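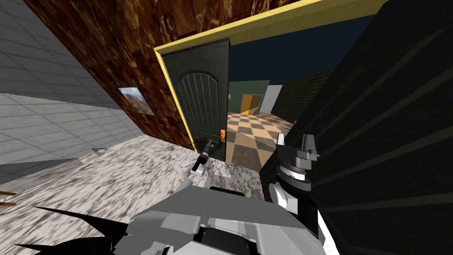

Figure 9.1. A simulated doorway task, with two robot arms on the near side of an open door.

Category: Textbooks > Home and Service Robots > Buying and Evaluating

Chapter 9
Choosing a Practice House: Simulation Kits for Door Tasks

If you have ever come home with a bag of groceries in each hand and tried to work the front door with your elbow, you already know most of what makes doors hard. You have to find the handle, get something around it, turn or press it the right way, and then move yourself along with the door as it swings (and all the while keep hold of the eggs!). We do this a dozen times a day and hardly think about it. A robot has to be taught every bit of it, and teaching takes a great many tries.

Those tries have to happen somewhere. In the last chapter we looked at real test rooms, with real hinges and real repair bills, and we ended with the question that many small teams ask next: could we buy a pretend house and practice there first? Several companies would be happy to sell you one, and in this chapter we will work slowly through a single product, the Rumitz door kit, from the brochure to the first week of use. I picked it partly for its price and partly because I have used it with three classes now and have grown fond of it, grumbles and all.

The kit comes as a download. The basic edition holds 151 room layouts, and the larger one, sold under the name Rumitz Jeko, brings that up to 234. Each layout gives you a door, the rooms on either side of it, and a place to put your own robot model. The surfaces change a good deal from one layout to the next. In Figure 9.1 the wall by the door has a dark brown marbled wood look, the near floor is a speckled white and grey, and the room past the yellow door frame has beige and brown checkered tile. You may find this a little loud as home decorating goes, and my students certainly do. Still, a robot that has only ever met a white door in a white wall may be quite lost when it meets a grey one, so the variety is a large part of what you are paying for.

Look too at how near the arms are to the door. One black, finger-like piece ends close to the black latch, low on the door. A few inches either way matter a great deal in this kind of work, and we will spend most of Section 9.3 on how well the kit handles touch, slipping, and the stiffness of a spring. I will tell you now that its handles are better than its hinges.

We will also set the kit beside its main rival, Hopkin, which charges by the month and runs on the company's own machines. It is easier to start with and harder to change. Which of the two suits you depends on your budget, your patience, and whether anyone on your team enjoys reading setup files.

Before you read on, jot down 5 doors you went through today and how each one opened. Keep the list handy, as we will come back to it in the exercises.

Related chapters and recent additions
Chapter 8: Test Rooms and What They Cost
Chapter 10: Drawers, Cabinets, and Refrigerators
Reading a Service Contract Line by Line
Worksheet: Comparing Rumitz and Hopkin
Case study: The Hasatent Trial
Instructor notes, updated Tue 28 July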